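**Wanted: people who still have their childhood stuffed animal**

Do you have a bear, a rabbit or something no longer easy to name that has been with you since you were small? We'd love to meet you both! The Prilham Oral History Group is collecting stories for *Kept*, a book and listening project on the toys people hold on to, and we're looking for up to 95 people to talk with us between now and December.

You don't need a dramatic story. Some of the best talks so far started with "well, there's not much to tell" and ran well past the hour. Darlene Carrier spent most of hers on a single ear, which her grandmother sewed back on with the wrong color thread, and we could have listened all afternoon.

**Who can take part**

- Anyone 18 or older who lives in or near Prilham or Gagnon
- You still have the toy (if it lives at your parents' house, that counts)
- You're happy to talk in English, French or Mandarin — Ximeng Shao runs the Mandarin talks

Pairs are welcome too. Brothers and sisters who disagree about who the toy belongs to are very welcome.

**What you'd be doing**

One recorded talk of an hour or so, at the library in Gagnon or at your own kitchen table. We'll ask how the toy came to you, where it has slept over the years, what has been mended, and whether it has a name you're willing to say out loud. Please bring it along. We never wash, brush or repair anything, and it stays in your hands unless you tell us otherwise.
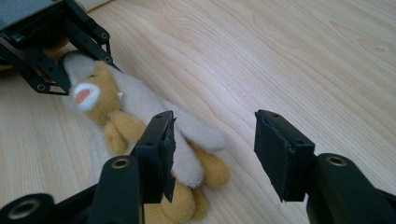

A few weeks later you'll get a typed copy of your talk. Cross out whatever you like. You can use your full name, your first name or only the toy's name, and you can drop out any time before the book goes to the printer.

There's no fee, but we cover bus fare and parking, and everyone gets a copy of the book.

**How to sign up**

Call or write to Margit Midtbø at the Gagnon library desk, or leave a note in the *Kept* box by the front door. Tell us your name, a good time to reach you, and a line or two on the toy. Evening talks fill up first — if you can do a weekday morning, please say so!

Posted June 13, 2024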